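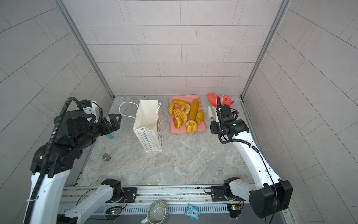 Tracey Ackroyd: I don't think the policy is at fault here. Compare the timestamps on the left wrist stream with the joint log before you retrain anything.

Roland Dawber, 10:40
Done. The left wrist stream lags the joint log by 210 ms. The right one matches to within a single control tick. The lag is constant across the 400 demonstrations recorded after the Ravico logger update and absent from the 300 recorded before it.

Component: bimanual imitation learning, Warkora policy
Status: open
Symptom: left arm closes early on small objects near the left wall; right arm normal
First seen: evaluation in December, after the merged training run

Roland Dawber, 11:25
Steps so far:
Recalibrated left gripper opening. No change.
Swapped the wrist camera cables between arms. Lag stays with the left stream, so it isn't the cable.
Replayed recorded joint trajectories open loop. Both arms track correctly, which rules out the controller.
Ran the older checkpoint (trained on the first 300 only). Early closing does not occur.

Tracey Ackroyd, 11:50
Is the 210 ms in the image header or in the time the logger writes the row? The Ravico update changed which of those gets stored. If it is the second, the frames are fine and only the pairing is wrong, and you can fix it offline.

Roland Dawber, 13:15
It is the write time. Header stamps are still present in the raw files. The left stream goes through the Athumani compression step and the right one bypasses it. No idea why it was set up that way; the config predates me.

Re-paired all 400 by header stamp. Spot check on gripper close events: image and joint state now agree.

Roland Dawber, 16:30
Retrained on the full set with corrected pairing, same seed, same 3000 steps as the merged run. Early closing is gone on the left arm. Placement into the tray is unchanged from the older checkpoint. The spiral roll still gets pushed sideways on some attempts, with either arm. Treating that as a separate issue.

Tracey Ackroyd, 16:45
Agreed, open a new ticket for it. Before closing this one, please add a check to the Aloncombe import script that rejects any episode where header time and write time differ by more than one tick. The merged results table also needs to be rerun, as it used the bad pairing.

Roland Dawber, 17:20
Check added. Table rerun queued overnight. Leaving the ticket open until it finishes.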